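Endau, second night. July.

Arrived by the slower of the two bus services. The fast one was sold out by the time the Proltico app finished processing payment, and the refund went back to the card in 2 parts, one of them minus a service fee. Screenshots saved. The slow service makes an unlisted stop for fuel, which adds to the journey, but the seats recline further and the outlet under the armrest works at full output. Phone went from nearly flat to full before the turnoff to the coast.

Luggage check. Main bag is still over what I planned. The second pair of shoes has not been used and will not be. The dry sack is holding its seal. One compression cube has a zipper that separates at the corner when filled past the stitching line, so the shirts have been moved to the other cube and the bad one is now for laundry.

Walked from the river mouth to the jetty and back in the morning. The tide table posted at the boat office did not agree with the one I had downloaded, with a difference of 24 minutes at high water. The boat office goes by its own. Departures to the islands depend on depth over the sandbar, so the printed time on the ticket is the earliest time and nothing more. I have rebooked the onward transfer with a larger margin.

Ticket costs were posted on a board and matched what was charged. The marine park fee is separate and cash only. I had a 50 note and the counter could not change it, so I bought water at the shop next door and came back. Lost my place in line — five people, not serious.

Heat index was high by late morning. Switched to the long-sleeve shirt and walked on the shaded side. Drank more than on the first day and had no headache, so the schedule for water stays as it is: half a bottle before leaving, the rest by the halfway point, refill at every stop.

Trip insurance is through Givance. Read the section on sea transfers again. Delay cover starts only after a fixed waiting period and requires a written statement from the operator. The boat office will write one if asked before the boat leaves, not after. Noted on the inside cover of this book.

The Jin guesthouse is adequate. Water pressure drops in the evening and recovers by 2000. The fan has three speeds, of which the lowest is usable for sleeping. Window screen has a gap at the lower left, closed with tape. Wi-Fi reaches the bed but not the desk. Checkout is at noon and bags can be left until the last bus.

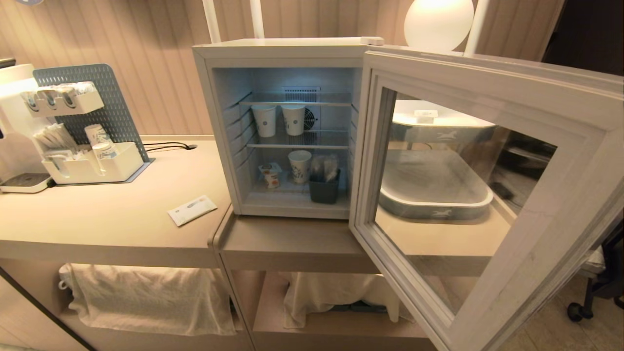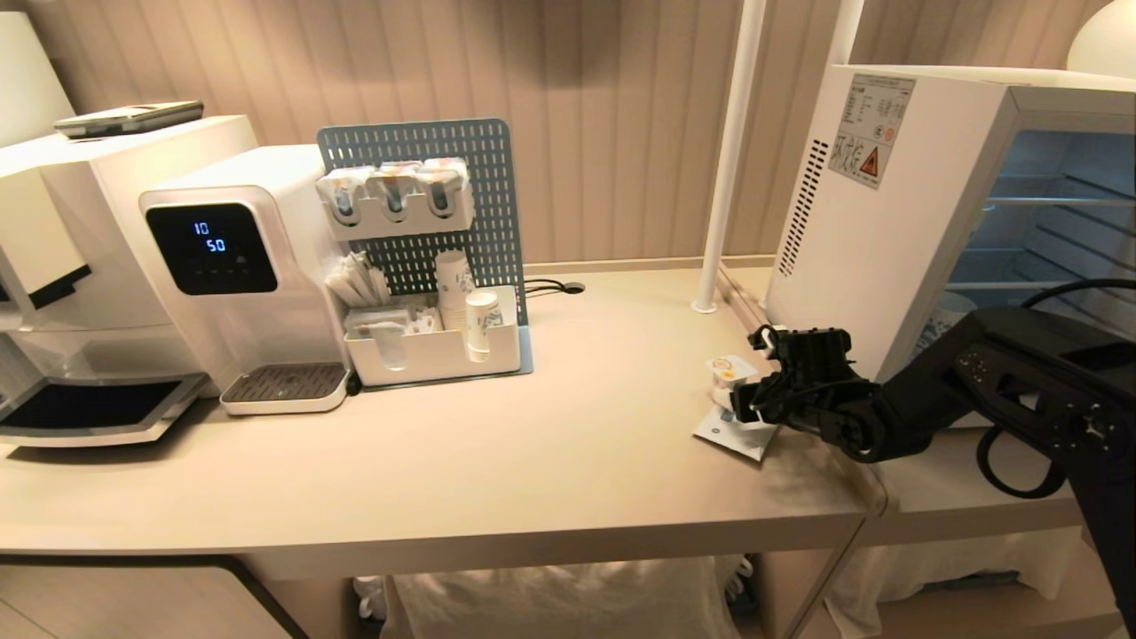
Paper cups, coffee machine, water dispenser.

Budget for the day came in under the limit by 30, mostly because lunch was rice and fish from the stall near the bridge and dinner was the same again. Carrying the surplus over to the island, where prices are said to be higher and there is no bank machine.

Tomorrow: up before six, repack with the wet items on top, leave the key in the box. Check the sandbar depth with the boat office before paying for breakfast. Motion tablets one hour ahead of boarding — the last crossing was rough past the headland and I took them too late. If the boat is canceled, the fallback is the inland park, one night, same bus line in reverse. Still need a spare battery for the headlamp.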